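Diary, October, still up at half past one
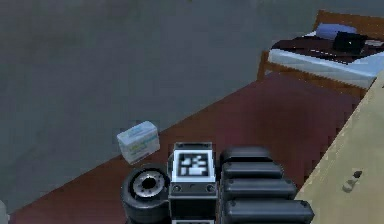

So I've started learning Italian again, for what must be the third time, and this time I'm using the Birkow course (the old one with the audio, not the app) and I am completely hooked! I did lesson 8 tonight when I only meant to do lesson 7. It's all about the house, and I got so into it that I went around naming everything out loud like a toddler. Il letto for the bed, il cuscino for the light blue pillow, la coperta for the dark blanket, and then I hit the rug and went totally blank. It's il tappeto. I wrote it on my hand. Maroon is apparently bordeaux, same as the wine, so that one I'll keep.

The verbs are another story. I can say I sleep, you sleep, she sleeps, and then I get to "they" and my mouth just stops working. I've made 79 flash cards so far and I get more than half of them right, but the ones I miss are always the same ones! Dovere. Every single time. I moved it to the top of the stack and I still said something that was basically Spanish.

I looked at the Siltatura evening class too, the one that meets above the bakery on Arango Street. Eight weeks, beginners welcome, you get a workbook. I want to go and I also want to hide under a table, because last time I took a class I had to introduce myself and told everyone I was a fork. (I was going for "I'm strong." Forte, forchetta, close enough, right?) They want a deposit by the end of the month, so I have a little while to be a chicken about it.

Oh, and I found my old notebook from the first try, in the box with the tax stuff. Pages and pages of food words and not one way to ask where the bathroom is. I knew the word for artichoke! I still do, carciofo, I just said it to the wall.

Plan for tomorrow: lesson 9, which is weather, and the Irna podcast on the bus if I remember to charge my headphones. They talk so fast on that thing, but I caught "yesterday" and "my sister" this morning and grinned all the way to my stop. Okay, bed. A letto. Buonanotte!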